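Getting a sofa fringe clean without wrecking it?
Posted 2025-12-29 in Soft Furnishings

I've got an old three-seater in a gold and beige damask with carved wood round it, and the fringy trim along the front of the seat cushions needs a clean. Can I wash it? I paid 114 quid for the sofa in August and I'm a bit scared of it now!

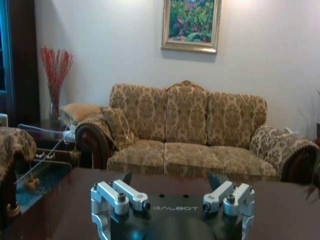 The covers don't come off, by the way. I've hoovered it twice and that's all I've dared.

Pascual Medina

Don't soak it! Old dye can run into the damask. Damp white cloth, a drop of wool wash, dab a bit round the back first and leave it 12 hours. Then comb the fringe out with your fingers.

Trinder

baby wipes, did mine in 4 minutes

Skilley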